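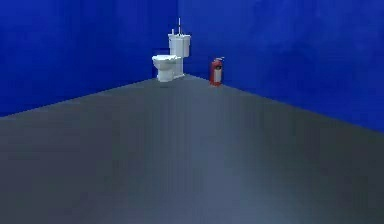 Washroom task in the Kanano classroom simulator: toilet and fire extinguisher near the corner, blue walls.

Kanano Washroom Pack for school robot clubs

Classroom licence, one school, 52 weeks
Made by Zarholm
Art. group: simulator add-ons

The Washroom Pack is an add-on for the Kanano simulator. It gives your club a simple room with plain walls and a few objects, and the pupils write a program which brings the robot to the correct object and stops in front of it. The room has few details on purpose, so it runs also on older school laptops.

We made the first version in February together with the robot club in Prodville, which is led by Elsie Paewai. Her pupils meet on Friday after lessons and they had only one real robot for the whole group. With the simulator every team can try its program before it is their turn with the robot.

What is in the pack
Room file with toilet, pedestal sink and fire extinguisher
3 task sheets for pupils (find, approach, turn and return)
Teacher notes, 80 pages, PDF
Start positions for the robot, 200 in total, which can be mixed for the club competition 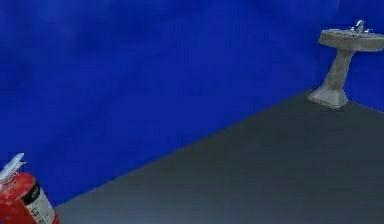

In the second task sheet the robot must go to the sink and keep a safe distance from the extinguisher. Most teams solve this first with fixed steps, and then they see that it fails from another start position. Please give them enough time for this part. Zsófia Szűcs, who wrote the sheets, recommends two lessons, and one more if the pupils are new to loops.

You need
Kanano simulator, base version (sold separately)
Laptop with mouse; a touchpad works but is slow
No internet is needed after the installation

Please note: the pack does not include the Hakim arm model. If your club has it already, it can be loaded in the same room from the menu Objects.

Delivery is by e-mail, normally the next working day. The licence is for all pupils and teachers of one school, also at home. For several schools please ask for an offer.

Questions about orders: Mireille Ghanem
Questions about the tasks: Zsófia Szűcs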